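Boletim dos moradores - Edifício Prarnalmont
Água, contadores e a conta de junho

Caros vizinhos,

No último boletim prometi escrever sobre a água, e alguns de vocês já me perguntaram na escada se eu tinha esquecido. Não esqueci. Demorei porque quis ler primeiro as faturas todas, e as faturas de água em Portugal têm palavras que eu não conhecia, mesmo depois de tantos anos a viver cá. Peço desculpa se alguma frase ficar um pouco torta.

A questão começou com a conta comum. O prédio tem um contador geral para as torneiras da garagem, a rega do pátio e a sala de lavagem do rés do chão. Em maio este contador marcou 16 metros cúbicos. Em junho marcou 189. Quem abriu o envelope pensou que era um erro de impressão, e eu também pensei. Telefonei à Vinbridge, que faz a leitura, e a senhora que me atendeu foi muito paciente e confirmou o número duas vezes.

Ora, uma diferença destas não se explica com a rega. O pátio tem quatro canteiros e uma oliveira que quase não bebe. Fechámos então a torneira de segurança numa segunda-feira à noite, depois das onze, e fomos ver o contador com uma lanterna. Parou. Abrimos outra vez e a roda pequena voltou a andar, com todas as torneiras fechadas. Portanto a fuga está do nosso lado, depois do contador, e a Vinbridge não tem obrigação de a pagar. 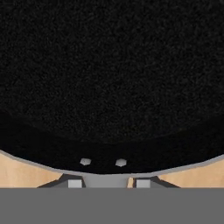 O canalizador que veio na semana seguinte trabalha para a Otix e trouxe um aparelho de escuta, com auscultadores grandes. Andou quase duas horas encostado ao chão da garagem. Encontrou um som contínuo junto ao segundo pilar, do lado da rampa, onde passa o tubo antigo que alimentava o tanque. Este tanque já não existe, mas o tubo ficou, enterrado e com pressão. Segundo ele, a ligação deve ter cedido no inverno e foi abrindo devagar.

Recebemos duas propostas. A primeira é da própria Otix: cortar o tubo antigo junto à parede da entrada e pôr um tampão. Custa 176 euros com IVA e faz-se numa manhã. A segunda é da empresa Kalogeropoulos e prevê a substituição de toda a canalização comum da garagem, com tubo novo à vista, preso ao teto. Custa 2.235 euros, sem contar a pintura. São coisas muito diferentes e por isso não é justo comparar só o preço. A primeira resolve a perda que temos. A segunda evita, talvez, as perdas que ainda vamos ter, porque o resto do tubo tem a mesma idade.

A administração já autorizou o corte e o tampão, pois cada dia que passa é água que pagamos e que vai para a terra. A outra obra tem de ir a assembleia. Quem quiser ler a proposta completa encontra uma cópia na gaveta debaixo das caixas de correio - por favor voltem a pô-la no lugar, a cópia anterior desapareceu.

Quanto à fatura de junho, falei com a Vinbridge sobre a possibilidade de um acerto. Quando há uma rotura provada, pode-se pedir que a parte do saneamento seja revista, porque a água perdida não entrou no esgoto. É preciso juntar o recibo da reparação e uma leitura nova do contador. Não sei ainda quanto nos vão devolver e prefiro não dizer um valor que depois não se confirma. O resto será dividido pela permilagem, como sempre se fez.

Aproveito para lembrar que cada um pode fazer a mesma prova em casa. À noite fecham-se as torneiras e as máquinas, anota-se o número do contador, incluindo os algarismos vermelhos, e de manhã cedo compara-se. Se mudou, a primeira suspeita é o autoclismo. Um pouco de corante alimentar no depósito mostra logo se a água passa para a sanita sem ninguém a puxar. A segunda suspeita, na minha experiência, é a válvula por baixo do lava-louça, que fica escondida atrás dos detergentes e que muita gente nunca abriu nem fechou desde que comprou a casa. Convém rodá-la uma vez por ano, com cuidado, para não ficar presa. 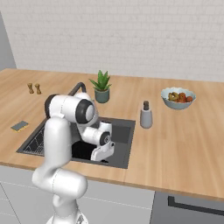
Nimal Samarakoon leu o rascunho deste texto e pediu para acrescentar uma opinião contrária, que transcrevo com gosto: «Não concordo que se faça só o tampão agora e se deixe o resto para depois. Já no terceiro andar tivemos o mesmo raciocínio com a coluna da cozinha, pôs-se um remendo, e no ano seguinte abriu-se a parede outra vez. Se a garagem vai estar ocupada com obras, que esteja uma vez só. Também gostava que se pedisse uma terceira proposta, porque com duas tão afastadas uma da outra não sabemos qual é o preço normal.»

Parece-me um pedido razoável e vou tratar da terceira proposta. Se conhecerem uma empresa séria, deixem o contacto na minha caixa, segundo esquerdo.

No dia do corte não haverá água nas partes comuns entre as nove e o meio-dia. Os apartamentos não são afetados, mas quem costuma usar a sala de lavagem deve escolher outra hora. Os carros dos lugares 4 e 5 têm de sair da garagem antes das oito e meia. O dia exato será afixado no elevador logo que a Otix confirme.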